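Workshop Notebook, Textile Conservation Room
Entry for March, continued from the previous page. Subject: wash fastness and shrinkage of the Clukholm wool lot

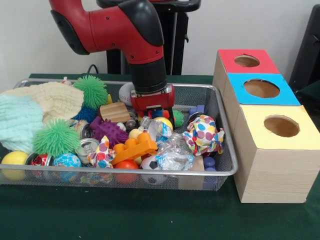
The remaining swatches from the Clukholm lot were conditioned overnight and measured at 9:15. The purpose of this stage is to decide whether the cloth may be used as a support fabric behind the two banners from the Mustonen bequest, or whether the older stock must be used until a new supplier is found. The previous entry records the cutting plan and the first wash. The warp direction is marked on each swatch with a single line of white cotton thread, and the lot number is written on a sewn tape label.

Each swatch was cut to 200 mm square before washing. All washing was carried out by hand in deionized water with the usual nonionic detergent. The bath was held at 40 degrees Celsius for the second series. The first series was washed at room temperature and showed no change that could be measured with the steel rule.

Results, second series. The undyed swatches lost 2 mm in the warp and 1 mm in the weft. The dark blue swatches lost 3 mm in the warp and 1 mm in the weft. The brown swatches were uneven, with one corner pulled in more than the others. Ms. Erdem is of the opinion that the brown cloth was stretched on the roller before it reached us, and that the corner reflects the way the bolt was stored. I am inclined to agree, but the point is not settled. A fresh piece should be cut from further into the bolt before the brown is rejected.

Color transfer. White cotton and white silk were stitched to one face of each blue and brown swatch. The cotton against the blue picked up a faint gray tint, judged at 4 on the gray scale by Ms. Erdem and at 3 to 4 by me. The silk against the blue was clean. No transfer was found from the brown to either cloth. The readings were taken in the viewing booth under the daylight lamp, after the swatches had dried flat on blotting paper.

Note on the daylight lamp. The hour meter reads 496. Mr. Skinner has asked that the tube be changed at the next service whether or not it appears dim. The replacement is in the tall cabinet, second shelf, behind the blotters.

Rinse water. The third rinse from the blue swatches still carried some color when held against a white tile. The fourth was clear. It is proposed that any blue cloth taken from this lot be given no fewer than five rinses before use. The conductivity meter gave unstable readings throughout the morning and its figures have been struck from the table. Dr. Vlček will check the probe against the standard solution. Until that has been done, colleagues are asked to use the older meter and to record the fact beside each reading.

Correction to the earlier entry. The mass of the undyed sample was entered as 185 grams per square meter. The correct figure is 158. The digits were transposed in copying from the balance sheet. The original sheet is filed in the green binder, and the correction has been initialed.

Correspondence. A reply has been received from Plistden concerning the finish applied to the cloth. They state that no moth treatment was used at the mill but are unable to say whether the yarn was treated before weaving. This is not sufficient for our purposes. Mr. Özkan will write to the spinner, Jurnura, and request a written statement covering both the dyed and the undyed yarn. A small cutting from each color has been set aside in a labeled polyester envelope should outside analysis be needed.

Banner supports. At 2:30 Mr. Türkmen laid the undyed cloth under the smaller banner so that the weight and drape could be compared with the old support. The new cloth is a little stiffer and holds the lower fringe more evenly. Against the painted center it appears too light, and the eye goes to the losses. The blue was not tried, pending the result of the further rinses.

Outstanding:
Cut a new brown swatch, at least two meters into the bolt.
Repeat the color transfer test on the blue after five rinses.
Obtain the statement from Jurnura.
Check the conductivity probe.
Order blotting paper, heavy weight. The last full packet is open.

The washed swatches are in drawer 6, interleaved with acid-free tissue. They should not be pressed before the second measurement.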